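October, after supper

Long day with the money papers, and I am tired of the word "quotation". Radwa Fahmy wants our list before the end of the month, and until this morning my list was only a wish.

I try to put it in order here. We have money for one robot with two arms, or for two single arms with a table each. The offer from Vadis is for the two-armed one. The offer from Palma is cheaper at first, but the grippers are not included, and the fingers are also separate, and then the delivery to Satcombe is on another page. When I added everything on the back of an envelope the difference was not so big any more. I felt a little cheated, but it was all written there, I had only not read it well.

What I like in our plan is that we do the simulation first. We pay for computer time, we learn which gripper opening we need, and after that we sign for the metal. Radwa has accepted this order of doing things. The computer time costs us 170 a month, and I asked for it until spring. Maybe I should have asked for longer - I am always too modest with requests and then I must write a second one.

In the afternoon I stayed with the simulated table, the one with the small things on it. I am still not sure if we need the wide fingers. In the catalogue the wide ones are an extra, the narrow ones come with the arm. For thin upright objects I think that the narrow ones could do, but I would like to see it with thicker ones before I write it in the form. Spare fingers I have put down already, more than 3 pairs, because Gova needs many weeks to send them and I do not want to sit with a dead machine.

Also to remember for the budget: a stronger table, the emergency stop, the insurance. The training for two people. I forgot the training last time and it was embarrassing.

I saved these from the simulation, to put with the form.

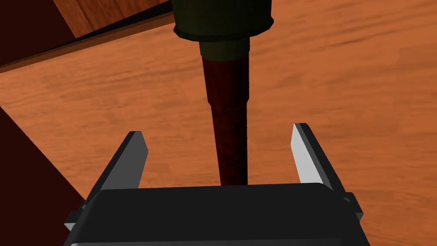
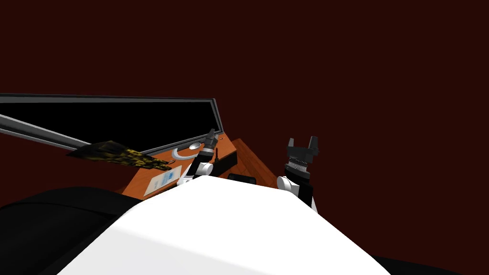
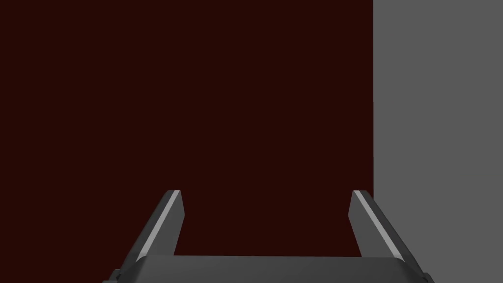
Sumathi Rodrigues wrote back in the evening that I should not ask for the wide fingers as a separate line, the office always cuts separate lines first, and that it is better to get one price from Vadis with everything inside. She also thinks one year of service is too short and we should ask for 2.

I will telephone Vadis in the morning, before nine if I can, and change the form after that.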